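Cleaning Rags: What to Keep, What to Throw Out, and How to Wash Them

8 min read

Most houses have more rags than they need and few that work well. Old towels pile up under the sink, a T-shirt gets used for everything, and the good microfiber cloth ends up wiping a bike chain. Sorting the pile takes an evening and costs very little.

Start by pulling out every rag in the house. Check under the kitchen sink, in the garage, on top of the dryer and in the trunk of the car. When I did this in November 2022 I had 63 of them, and most had not been touched in years. Put them all on the floor and sort by fabric first. Size and color don't matter yet.

Cotton

Old cotton is the best all-around rag. Bath towels, flannel sheets, cloth diapers and worn T-shirts all work. Terry cloth picks up spills and scrubs well. T-shirt cotton leaves very little lint after it has been washed many times, so use it for glass, furniture polish and shoe care. Flannel is good for dusting.

New cotton is a poor rag. The finish put on at the factory keeps it from soaking up water. If you buy a bag of new shop towels, wash them twice in hot water with a little detergent before you expect much from them.

Cut off collars, hems, buttons, zippers and thick seams. Buttons scratch, and a seam leaves streaks on a window. Cut T-shirts up the sides and across under the arms, which gives you two flat panels. Cut each panel in half again if it's a large shirt. Sleeves make small rags for brass and door hardware.

Towels shed threads where you cut them. Pinking shears help some. A zigzag stitch around the edge helps more, and it goes fast if you do a stack at once.

Polyester and blends

Polyester shirts, fleece and most athletic wear don't absorb much. They push water around. Keep one or two pieces of fleece for dry dusting if you like, and let the rest go. Check the tag before you cut. Anything over half polyester is not worth the drawer space.

Never use synthetic fabric near a hot stove or iron. It can melt onto the surface.

Microfiber

Microfiber works well on mirrors, stainless steel and screens. It has to be kept away from cotton in the wash, because it grabs lint and doesn't let go. No fabric softener and no dryer sheets. Softener coats the fibers and the cloth stops absorbing. Wash warm, dry on low or hang it up.

If a microfiber cloth has gone slick, soak it in hot tap water with a small amount of dish soap for an hour, rinse it until the water runs clear, and hang it. Many of them come back.

One color per room

Give each job its own color and stick with it. At our house white is for the kitchen, blue is for the bathroom, and anything dark goes to the garage. Yellow is for the toilet only, and those get washed by themselves. If your rags are all white, put a laundry marker line along one edge: one line for kitchen, two for bathroom, 3 for floors.

A bathroom rag never moves up to the kitchen. Kitchen rags can move down to floors and then to the garage, and from the garage they go in the trash.

Storage

Folding rags is a waste of time, except for glass cloths. Drop them in a bin or an open basket, one per color. I used a drawer for years and always ended up digging to the bottom. An open bin on a shelf at waist height gets used. Bornley makes a wire one that lets damp cloths breathe, but a milk crate is just as good.

Dirty rags need their own place too. Hang them over the edge of a bucket until they are dry, then put them in a mesh bag. A wet rag balled up in a closed hamper will smell by the next day and can mildew everything else in there.

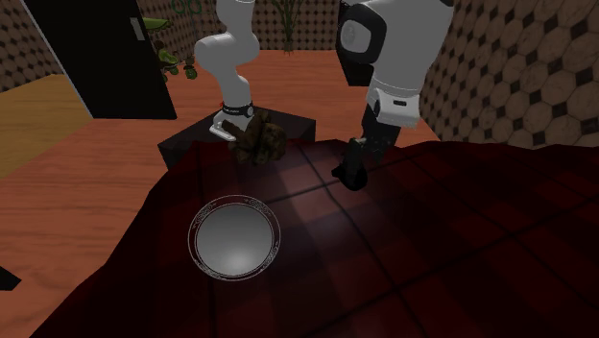
Washing

Shake them out first, outdoors if you can. Crumbs and hair clog the drain filter. Then wash on hot with regular detergent, using a little less than the line on the cap. Too much soap stays in the cloth and leaves streaks later.

For sour kitchen rags, run a load with half a cup of washing soda and the longest cycle your machine has. Skip vinegar in any load that has bleach in it. The two together give off chlorine gas.

Line drying makes cotton stiff, which is fine for scrubbing. Use the dryer for dusting and glass rags.

Oily rags are a fire hazard

Rags with linseed oil, Danish oil or oil-based stain can heat up and catch fire with no flame anywhere near them. Never pile them, never leave them crumpled on a bench, and never put them in the washer or dryer. Spread each one flat outside on concrete or over a metal fence, one layer thick, until it is completely dry and stiff. Then place them in a metal can filled with water, close the lid, and ask your local waste office how they want them dropped off.

Rags with gasoline or paint thinner on them also stay out of the laundry, even after they seem dry.

When to throw one out

Throw it out if it still smells after a hot wash, if you can see through it, or if it leaves more behind than it picks up. Clean towels that are only faded can go to an animal shelter. Call first, because some take only towels and no sheets.

Ten rags per room is plenty for most families. I keep a few more for the kitchen and fewer upstairs.

Comments (4)

Encarnación Aguirre
We do the marker lines too, but on the care tag so you don't see it. Does washing soda fade dark rags? Mine went gray.

Dale in Metdale
Good section on stain rags. My neighbor lost a shed that way. I would put that part at the top.

kpruitt
What about the paper shop towels on a roll? I use those for grease and cotton for everything else. Less laundry.

Marnie T.
Flannel pajama pants. Two legs, eight good rags. Cut out the elastic and save it.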